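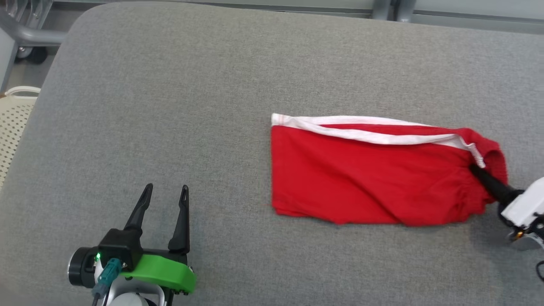 Red shorts on the grey cushion, gripper fingers on both arms.

Search reviews Search

I've had the Verkine grippers on my two-arm setup since last October, so this is well overdue. Short version: I like them a lot, with a couple of grumbles!

I bought the pair after giving up on the Fanis ones, which were lovely on blocks and mugs and hopeless on anything floppy. Clothes are my whole hobby project (folding, mostly shorts and tea towels) and the Fanis pads were so wide they'd shove a waistband along the cushion and never get under it. The Verkine fingers are black and tapered, and you can poke the tips in at a gathered bit of elastic and get a proper pinch. Over 60 test grabs on the same pair of shorts I had 2 drops, both on the hem side, and I'm happy to wear that.

Grumbles, then. The cable comes off the front of the body and mine needed a bit of fiddling before it stopped snagging when the arm came in low. And the motor whines. Not loud, but my dog leaves the room. I run everything off a Dizon controller and had to drop the grip force from 1000 to 700 in the settings or it left creases in thin cotton — the manual is no help there at all.

Would I buy them again? Yep, for fabric, no question. If you're only picking up hard stuff, save your money and colour me jealous of your easy life.

Posted July 31, 2020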